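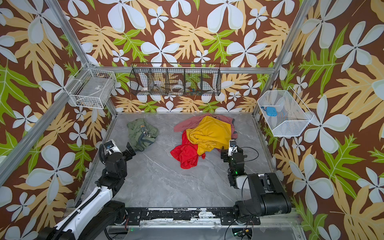 Home News Housing Events Contact

Etovia to Reopen Clothing Exchange in November

August 10, 2020

The Etovia Housing Association will reopen its clothing exchange in November at the Puvitz Street hall, following a vote of its board. The exchange will serve residents of all 33 buildings managed by the association.
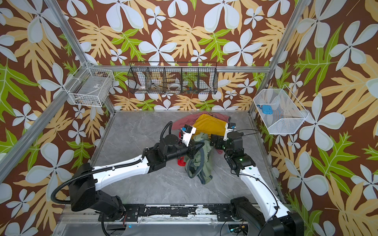 Residents may bring up to 10 items per household on each exchange day. Clothing must be clean and free of tears. Items need not be ironed or folded, and a heap of clothing like the one lying on the gray marble-look floor will be accepted for sorting.
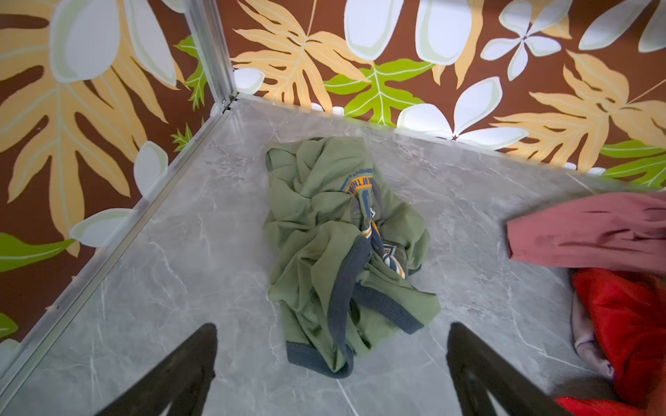 Shoes, bedding and underwear will not be taken. The Fundar Textile Depot will collect anything left after 3 weeks.

This site uses cookies. By continuing to browse, you agree to their use. Accept
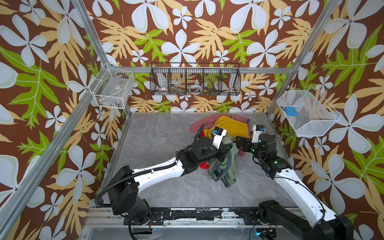

Sorting will be carried out by size and season before any item is placed on the racks. Children's wear will be handled first, in view of strong demand from families in the Isah district. Mixed piles, with a yellow garment crumpled in among the others, will be separated at the intake desk. Exchange days will run for 2 hours each, and entry will be by advance booking through the association's office.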